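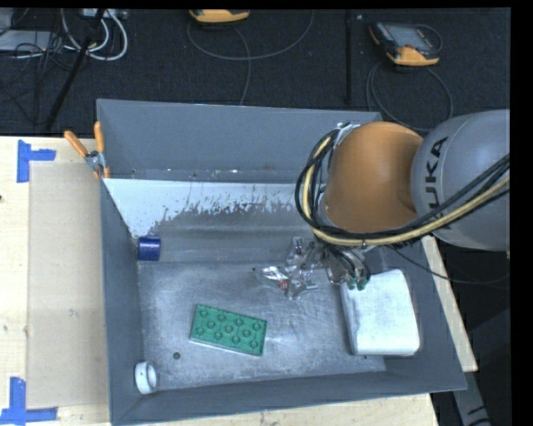
I got back from Brelon in January and said I would write something while I still remembered it properly. Then I went back to work, the kids went back to school, and it has taken me until now. My sister has stopped asking. A few people who donated to the clinic are still asking, fairly, so this is mostly for them.

6 min read
Last updated Sun 7 October

For anyone who hasn't read the earlier posts, I'm a pharmacist. I'm not a doctor and I did no doctoring. I spent eleven weeks running the medicine store for a clinic at the Dastier site, where families from the river villages had been living since the fighting reached the lower valley. When I arrived there were already streets of a kind, with names. Ours was called Goat Street. I only ever saw one goat on it.

The store was a shipping container with a second roof built over it on poles, so there was a gap for the air to go through. In the middle of the day it was still too warm for a good part of the stock, and anything that mattered went in the fridge or in the back room of the clinic, which had thicker walls. I took the temperature at six, at noon and at four, and wrote it on a sheet taped inside the door. If you want to know what an aid job is like, a lot of it is that sheet.

Before I left, people at home kept asking whether I was frightened. I was, a bit, on the drive in. After that I was mostly worried about the delivery. We had one truck every second week from a haulage firm called Clikberg, and it came when the road was open. Twice it didn't come. The first time it was four days late and we coped. The second time it was thirteen days late, and that's the part I've been putting off writing about.

We had a rule that when any of the main medicines fell under 60 treatments we stopped giving out more than one week at a time. It's a sensible rule and I would write the same one again. It meant that people with blood pressure or diabetes, who had been coming once a month, had to come every week. Some of them lived at the far end of the site, and it was an hour's walk each way on a bad surface. There was one older man who had been a bus driver. He had a son who brought him on the back of a bicycle. When I told him about the weekly rule he asked me, through the interpreter, whether the truck was late or whether it wasn't coming. I said it was late. I didn't know that. I said it because it was what I'd been told that morning and I wanted it to be right.

He nodded and came back the next week, and the week after.

I shared the clinic side of things with Ngọc Dương, a nurse from Adelaide who had done four of these postings already. She slept well, ate whatever there was and never raised her voice. She also kept a second notebook in which she wrote down what we had promised people. I thought that was odd until the truck was late. Then she opened it on the desk and we went through it line by line and worked out which promises we could keep with the stock in the container. We had told a mother on the next street that her daughter's asthma inhaler would be there on Thursday. There were two left. One went into the emergency box and one went to the girl.

What we couldn't keep, Ngọc went and told people in person. She didn't send the interpreter alone and she didn't put up a notice. I went with her the first afternoon and it was awful, to be plain about it. Most people were polite. One woman shouted at us for a long time and then made us sit down and have tea. I didn't need all of it translated. She'd had a shop before, and she said that if she had run her shop like our clinic she'd have had no customers. I've thought about that quite often, standing behind my own counter in Geelong, when a wholesaler lets us down and I'm telling somebody to try again Tuesday.

The truck came on a Friday in the rain. It had 144 cartons on it and we unloaded them by hand with a line of people passing them along under a tarp. I checked each one against the packing list. Six were wrong, as in they were a product we hadn't ordered and couldn't use, and one had got wet through. The driver had slept in his cab for most of the thirteen days, waiting at the bridge. He'd missed his daughter's birthday. I hadn't once thought about the driver in all that time, except to be annoyed with him.

I want to answer the money questions too, as I said I would.

The fundraiser at the bowls club, together with the online page, paid for the second fridge and the solar panels to run it. It was installed in my fourth week. It was still running when I left, and Ngọc wrote in August to say it was running then. The leftover amount went into the clinic's general fund. I didn't have a say in how that was spent and I can't tell you what your particular twenty dollars bought. I know some people would like to hear it was a specific thing. I would too. It probably went on fuel and gloves.

The knitted blankets did not go. I'm sorry, I know a lot of work went into them. Freight would have cost more than buying blankets in the nearest town, and the blankets in the nearest town were good ones and were sold by people who needed the business. The knitted ones went to the women's shelter here and to the animal rescue, and both were glad to have them. If you're thinking of collecting goods for something like this, ring first and ask. If the answer is "please send money", they mean it.

A couple of people have asked what they should say to families who've arrived here from the valley. There are three households in our area now that I know of. I don't have any special advice. I'd say hello and I wouldn't start with the war. The Furukawa Street library has a homework group on Mondays and the kids go to that. One of the fathers is looking for work in panel beating, and if you know of any, send me a message and I'll pass it on.

Coming home was flatter than I expected. I had been warned about nightmares and I didn't have any. What I had instead was trouble with the supermarket, which I'd read about other people having and thought was a bit put on. I went in for milk and stood at the fridge and found I was reading the little thermometer on the shelf. I did that for weeks. I'd go to a barbecue and check how long the chicken had been out. My husband says I always did that.

I also found I got short with customers, and I'm not proud of it. A man complained that we only had the generic brand, and I said something about how he was lucky to have any. He was in pain and he'd been waiting 20 minutes, and he had no way of knowing where I had been. I rang him the next day to apologise. He was decent about it.

I've been asked if I would go again. I've put my name down for a shorter posting, doing the same job, and I haven't heard. If it comes up it'll be for six weeks and I'd do it with more spare tape, better boots and a notebook like Ngọc's. I'd also like to learn more than the 200 words I managed last time, most of which were to do with tablets. I can say "with food" and "not with milk" and "has the fever gone down" very well. I couldn't ask the bus driver what route he used to drive. The interpreter was always busy, and it never seemed important enough to take up his time.

Ngọc is back there until the end of the year. She says the goat has a kid now, and that the old sheet is still taped inside the container door with the new ones stuck over the top of it.

144 shares
20 comments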